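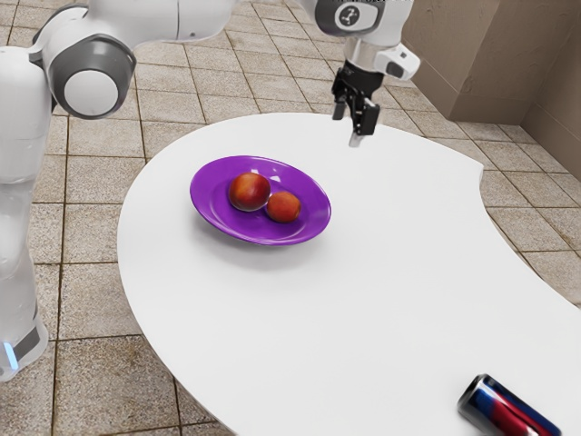
Simulated work cell: arm, table, plate with two fruits, drink can on its side. Gretton Robotics Laboratory.

Gretton Robotics Laboratory
@GrettonLab
2018-10-09

1/9
The Laboratory is publishing its findings on a fault in the table-clearing controller, release 42. The fault was identified in simulation. No person was hurt and no equipment was damaged. Partner sites should read this thread in full before resuming trials.

2/9
In the affected release, the arm could begin a downward move while its collision model of the table was out of date. The planner then treated the area near the table's edge as open space. In the logged runs, the fingertips were commanded below the level of the tabletop.

3/9
The cause was a timing error. When an object was reported as fallen over, the controller rebuilt its model of the table and everything on it. Motion should have been held until the rebuild was complete. The hold was released 98 milliseconds early.

4/9
Tables with a straight edge did not show the fault. The curved table did. Its outline takes longer to rebuild, and the error had gone unseen in all earlier testing on rectangular tables. Our test plan should have included both shapes from the start.

5/9
The fault was first reported by Arsalan Durrani during a routine review of contact forces. Colleen Wong reproduced it the same afternoon. We thank them both.

6/9
Release 42 has been withdrawn. Sites running it on physical arms, including Getmont and the Guérin workshop, were told by telephone and have confirmed in writing that their arms are powered down.

7/9
The force limit on physical arms is a separate safeguard and was not affected. It must not be relied on as a substitute for a correct table model. Operators are reminded to stay outside the marked area whenever the arm is enabled.

8/9
A corrected release is under test. It will be issued only after Konrad Marti has signed the safety record and a second reviewer, Gaétan Thibodeau, has repeated the full set of runs. We are not giving a date.

9/9
Sites that logged unexpected contact with a table at any time since February are asked to send the complete log to Carter Caron at the Laboratory. Please do not trim or rename the files.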